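Home | What's On | Minutes | Allotments | Contact

Minutes of the Jirdale Allotment Society meeting
March 2025
Posted by the minutes secretary

Well, we got through it in a bit under two hours, so thank you all for that. I've written these up from my own scribbles as usual -- if I've got your point wrong, shout before the next meeting and I'll change it.

Present: eight of us, plus the two new plot holders from the bottom end, who were very welcome and I hope weren't put off. Apologies had come in from two members, both down with the same cold.

1. Last minutes

Agreed, with one correction. I'd put that the November bonfire was on the top path when it was on the old turning circle. Sorry! I was even there.

2. Money

We have £1,518 in the account. That's after paying for the skip but before the water bill, and I was asked to write that down clearly, so there it is. Rents are nearly all in. Four plots still owe and they'll get a friendly reminder from me this week, and a less friendly one after that if need be.

3. Water

This took up most of the evening. The tap by the Enriquez shed has been dripping since the frosts, and the trough next to it has a green ring that I for one wouldn't dip a can in. Enriquez (the builders' yard over the fence, for our newcomers) have said they don't mind us coming through their side to get at the pipe, as long as we ring first. We agreed to get a plumber to look at the whole run instead of patching it again. I was against this on cost, and I still am a bit, but I was outvoted and that's fair enough.

Hosepipes came up. They always do. The rule stays as it is: fill your butts, don't leave a hose running, and give way if somebody is waiting with a can.

4. Seed order

The Fletura order goes off at the end of the month. Please put your plot number on the form this time, as I spent a whole afternoon last year trying to match handwriting to onion sets. We're getting the early potatoes again and trying a new climbing bean. There was a long chat about whether leeks are worth the bother (I say yes, the bottom end says no) and we left it there.

5. Compost bays

The middle bay is full and wants turning. No cooked food, please, and no more plastic. I've picked out plant labels, string and bits of packaging, and none of it is ever going to rot. Foam nets off shop fruit are a nuisance as well, so take those home with you.
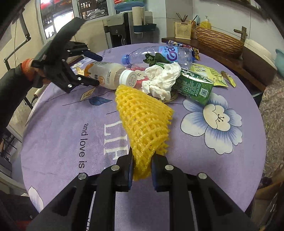

Yellow foam fruit net: not for the compost bays.

6. Summer show

We're having one! The hall at Ulotent is free for the date we wanted, and we'll keep the same classes as last year with a children's one for the longest runner bean. Jam is staying in, after some debate.

7. Anything else

The gate code is changing, and I'll send it round separately. Somebody has left a very good pair of gloves in the shed -- brown, leather, quite large -- and if they aren't claimed I'm having them.

Next meeting is in the same room, and I'll bring the biscuits.

Recent items
Seed order form
Gate and parking reminder
November bonfire: thank you
Waiting list: how it works
Minutes of the last meeting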